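Notes for Unit 5: Reporting when the network is down

Bring these to seminar, along with the Daltville reading packet. We're skipping the second half of Unit 4 for now and will pick it up in March.

I love teaching this unit! It's where everything we've said about press freedom stops being a chart on a slide and turns into a very practical problem: you have a story, you have a deadline, and you have no way to send it. 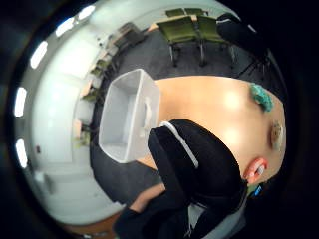
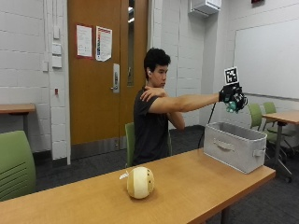

## What counts as a shutdown

People say "the internet was cut" and mean very different things by it. For this course, please be precise:

- **Full blackout** — mobile data, fixed lines and often voice calls all go.
- **Mobile only** — homes and offices with a fixed line still work. This hits freelancers hardest, as most of them file from a phone.
- **Throttling** — the connection is there, but a photo takes an hour to upload. Officials can say nothing was turned off, and on paper they're right.
- **Platform blocks** — one or more named apps or sites stop loading.

Throttling is the one students underrate every year. Text gets through and video doesn't, so the outside world reads a few lines about an event and sees none of it. Think about what that does to a front page.

## The Daltville case

The packet covers the 136 days when Daltville's two papers printed without a working wire feed. Read the reprinted pages before you read the commentary. Look at what fills them: crossword puzzles, old features, government notices, a lot of weather. The sports section got longer!

Things to mark as you read:

1. Which stories carry a byline and which don't
2. Where a source is named, and where it's "residents said"
3. How old each story was when it was printed (I've written the event dates in the margins where I could find them)
4. Who bought the ads

That last one matters more than it looks. When private advertisers close their doors, the public notice budget can be the only money left, and an editor knows exactly who signs that check.

## Sneakernet and its costs

The Štefanec newsletter is the happier half of the week. Its stringers copied files to memory cards and sent them out by bus, and an editor across the border posted them. More than 5 cards at a time went on some runs, all with the same files, in case one got lost.

It's a wonderful piece of problem solving, and I want you to enjoy it. Then ask the harder questions. Who carried the cards? Did they know what was on them? Were they paid? The newsletter's own account is thin here. A courier takes on legal risk that a reporter at a desk doesn't, and our codes of ethics mostly talk about sources and barely mention drivers.

## Terms

*Chilling effect*: people hold back lawful speech out of fear of what might follow.

*Fixer*: a local person hired to arrange interviews, translation and travel.

*Stringer*: a freelancer paid by the piece. No story filed, no pay.

## For seminar

Come with one page, typed, on this: if you ran the Vosten desk and heard nothing from your stringer for five days, what would you publish, and how would you label it? Don't write about what you'd feel. Write the actual editor's note, word for word, then defend it in a paragraph.

Seminar starts at 2 p.m. in the usual room. Groups stay the same as in Unit 3.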